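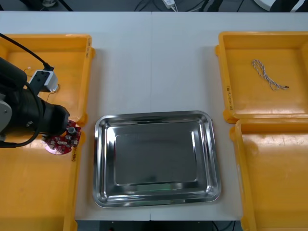
OK, settling in for a thread on last night's game, because I've had two coffees and my voice is still gone from yelling. Ploltow at Zidatham, women's league, second-last round. What a match!

If you missed it: Zidatham were down 6 at the last change and had shot terribly from the left side all night. Everyone near me had decided it was done. I'd half decided too, and I had my scarf off and everything.

Then they went to the full-court press. They haven't run it since January, when Mumovham passed straight through it and it looked awful. This time the guards were a step quicker and Ploltow just couldn't get over halfway cleanly.

Favourite play of the night – the steal right in front of the Ploltow bench, the bounce pass behind, and the layup off the wrong foot. Watch the replay and look at the weak side defender. She's pointing at the right player and still gets there late. That's how fast it was.

Credit to Ploltow, too. They don't have a big bench and their centre played most of the second half on four fouls without giving up the middle. Her footwork is so good. If you coach juniors, show them that third quarter!

Zidatham by 2 at the buzzer. The last shot from Ploltow was a decent look from the corner, and I thought it was in the whole way. Back rim, long rebound, and then absolute bedlam.

1000 people in that old gym sounds like a lot more when the bleachers are going. My ears rang the whole drive home (the tunnel was closed again, so that was the long way past the harbour).

What it means for the ladder: Zidatham go to the final round level with Sangkhawat, who have the head-to-head. So they need a win AND a Sangkhawat loss to host the semi. Sangkhawat are away to Mumovham, who are very hard to beat at home.

One grumble – free throws. You can't leave that many at the line in a semi and expect to get away with it. The bigs especially. Please, just bend your knees.

Doors are 30 minutes earlier for the last round, by the way, and the juniors play the curtain-raiser. I'll be in the same seat behind the scorer's table. Come and say hi if you're there, and bring throat lozenges!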